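Wultby Meeting

The Wultby Meeting is a Christian lay fellowship founded in the parish of Wultby by Ritva and Heikki Miettinen. It has 11 local groups, the largest of which is in Ekcombe, and a membership of over 505. The fellowship has no ordained clergy of its own, and most members also attend a parish church.

Worship centers on the reading aloud of a single psalm, followed by a long silence and spoken prayer. Psalm 39 is read at the opening of the yearly gathering in January. Hymns are sung without instruments, and most are taken from a collection edited by Marjatta Lappalainen.

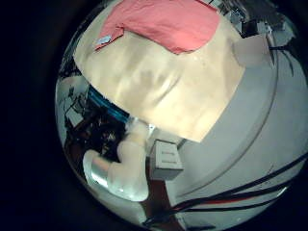
Pink fabric with a small tag, lying on a tan sheet.

Members are expected to give part of their time to practical service. The Ekcombe group mends and passes on clothing and bedding, while the Lacson group visits the sick. Decisions are made by general agreement, and a proposal that fails at 3 gatherings in a row is dropped.

The teaching of the fellowship was first set down by Teemu Salminen in a short book on prayer in the home. Eetu Juntunen later criticized the book for saying little about the sacraments. A revised edition added a chapter on baptism and is still used by new members.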